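Grestance Community Board > Town Hall & Local Government

Topic: Council wants 3 year deal with Trivov for permit software. Why?

ridgeline_pete
Packet for the next meeting went up and on the consent agenda (the consent agenda!) is a contract with Trivov for online permits. Three years, auto renews. No bid tab attached, no memo from the clerk, just "approval recommended." Did anybody see an RFP for this? I check the legal notices pretty regularly and I never saw one.

mszarei
It was discussed at the July work session. Hywel Humphreys gave a short presentation on it and there were a couple of questions. Work sessions aren't recorded but the minutes are online.
Shahla Zarei

ridgeline_pete
I read those minutes. One line. "Mr. Humphreys presented on permit software." That isn't a discussion, that's a sentence.

culvert59
As far as I know they don't have to bid it. Software falls under professional services in our purchasing code and that's how they did the Cuvon contract for the water billing. Which worked great, as everyone who got two bills in one month will remember.

old_mill_rd
Here we go again. The current system is a paper form and a drop slot. I waited 30 days for a fence permit. If Trivov gets that down to a week I don't care how they bought it.

ridgeline_pete
And what in the packet says it gets it down to a week? I looked. There's a sales sheet that says "faster turnaround" with no number next to it. The holdup on your fence was probably the zoning officer being part time. A website doesn't give him more hours.

old_mill_rd
Maybe. It would at least tell me where my form is.

R_Dervishi
The part that bothers me is the setup fee. It's $2,000 up front and then a per-permit charge that gets passed to the applicant. So a shed permit costs more than it does now, and the town says it isn't a fee increase. I asked at public comment whether the per-permit charge is capped and was told they'd get back to me. They haven't.

mszarei
Radka, I'd email the clerk directly. Public comment questions get lost.

R_Dervishi
I did. Twice.

culvert59
Section 59 of the code says any new charge to residents has to be adopted by resolution after a hearing. I'd argue a pass-through counts. The solicitor will argue it doesn't.

hmujic
I went to the open demo that Trajkovski put on, they're the reseller handling the install. Mostly slides and a tablet you could try. I asked what happens to our records if we leave after the three years and the rep said they'd be "available for export." In what format? He didn't know. I also asked who at town hall would be trained and he looked at the clerk and the clerk looked at her shoes.
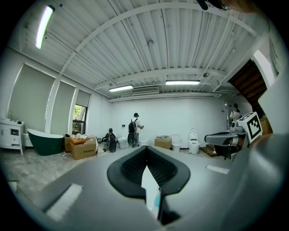 Records are the real problem for me, more than the fee. If the old paper files don't get matched up with the new ones, you end up with two piles and no way to tie them together. I asked if every file would carry some kind of code, even a plain black and white square pattern like the one on that white cube, and was told labeling is "a phase two item." Phase two isn't in the contract. I've read it front to back and the words don't appear.

old_mill_rd
OK that one I'll give you. The export thing is bad.

ArbenV
I do contract review for a living (not for towns). "Available for export" means nothing unless there's an exhibit that says format, timeline and cost. Is there an exhibit?

hmujic
Exhibit A is the price sheet. Exhibit B says "reserved."

ArbenV
Then they should pull it from consent and table it. Any one council member can ask for that, no vote needed under most rules. I'd check ours.

mszarei
I'd be fine with tabling it for a month. I don't agree there's anything shady going on though. It's a small office and they want to stop retyping forms.

ridgeline_pete
I never said shady. I said I want to see the memo. I'll put in a records request for whatever Hywel handed out in July and post it if I get it.

R_Dervishi
Ask for the cap on the per-permit charge while you're at it. Maybe they'll answer you.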